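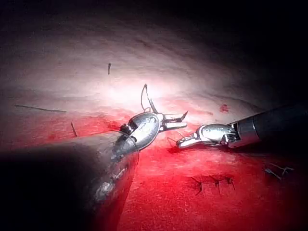 About Wragg

Wragg is a medical editing and indexing company based in Dilton. We edit textbooks, manuals, patient handbooks, and conference proceedings for publishers, hospitals, and professional societies. Most of our work is in surgery and nursing, with a smaller amount in dentistry and veterinary medicine.

How we started

The company was set up by Nobuhle Van Wyk, who had spent eleven years as a production editor at a textbook publisher. When that publisher closed its medical list, several authors asked her to see their books through at other houses. She took on a surgical nursing manual first and worked on it in the back bedroom of a rented house. The index for that book ran to 2,317 entries, and she compiled it herself. The current edition has 2,613.

Two freelance editors joined her the next year. We moved into our present office, over a shoe repair shop on the main street, when the bedroom could no longer hold the proofs.

What we do

Copyediting. We correct grammar, spelling, and punctuation, and check that terms, units, and abbreviations are used the same way from the first chapter to the last. Drug names and doses are read twice by different people. We raise a query with the author for anything that looks wrong and do not change clinical content ourselves.

Multi-author books. A book with thirty contributors usually arrives in thirty styles. We set up a style sheet before editing begins and send it to the volume editor for approval. We also chase late chapters, if the publisher wants us to.

Plain-language editing. Hospitals send us discharge instructions, consent forms, and handbooks for patients and families. We rewrite these in everyday words and return them with a list of every change that might affect meaning, so that clinical staff can check those places first.

Indexing. Our indexes are written by people who read the whole book. We index from final page proofs and normally need three weeks for a book of 600 pages. Please tell us early if your schedule is tighter than that.

Reference checking. We confirm that every citation in the text has an entry in the list, and the reverse, and we look up each source. Broken web links are reported to the author.

We do not write papers or theses, and we do not take student work.

The people

There are 6 of us in the office. Three are editors, one is a full-time indexer, one looks after schedules and invoices, and Nobuhle divides her time between editing and running the company. Two of the editors trained as nurses. We also use a small group of freelancers, all of whom have worked with us for at least two years. If part of your project is going to a freelancer, we will tell you who it is.

New editors spend their first four months working alongside someone senior — usually on a revised edition, where the old text is there to compare against.

Ullura

Ullura is the query system we use with authors. Each question is numbered and tied to its place in the manuscript, and authors can answer in any order. It was built for us by Trinow, a software company two doors down, after a long project in which queries were going back and forth in five separate spreadsheets. Authors who would prefer a Word file or a printed list can have one. A few still like paper, and we mail it to them.

Prices and schedules

We quote by the page for editing and by the indexable page for indexes. Send us two sample chapters, one that you think is in good shape and one that is not, and we will reply with a price and a start date within five working days. There is no charge for the quote.

Our busiest period is late summer. Projects due to start in August are best booked by the end of April.

Visiting

The office is open from 8:30 a.m. to 4:30 p.m. The entrance is the green door to the left of the shoe repair shop, and there is one flight of stairs. If stairs are difficult, let us know beforehand and we will arrange to meet on the ground floor at Trinow.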